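Pallthorpe Community Kitchen – Quarterly Gas and Fire Check, March
Checked by: Brenda Yáñez
Reviewed by: Amirhossein Karimi

1. Gas shutoff valve reachable without moving stored items – OK
Comment: Valve tag faded. Replace tag before next check.

2. Flexible connector, kinks or corrosion – OK

3. Leak test at all joints with soap solution – OK
Comment: No bubbles after 3 minutes. Test repeated at the regulator, same result.

4. Burner ignition and flame color – ACTION
Comment: Rear left burner slow to light, yellow tips on the flame. Clean ports and recheck. Do not adjust the air shutter until the ports are clear.
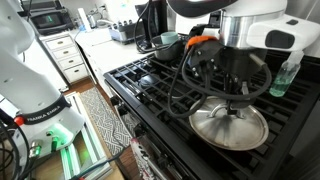

5. Grates seated flat, no rocking – OK

6. Hood filters – ACTION
Comment: Grease film on both filters. Last wash not entered in the log. Wash and initial the log.

7. Extinguisher, unit 851 – OK
Comment: Gauge in green, pin and seal intact. Bracket screws tightened.

8. Carbon monoxide alarm, test button – OK
Comment: Clakbridge unit, battery changed at this check.

9. Exit route clear to rear door – FAIL
Comment: 4 cartons from the Lastton delivery stacked in the passage. Moved at 2:50 p.m. Deliveries go to the dry store – see posted notice.

Open items: 4, 6. Item 9 corrected on site, recheck next quarter.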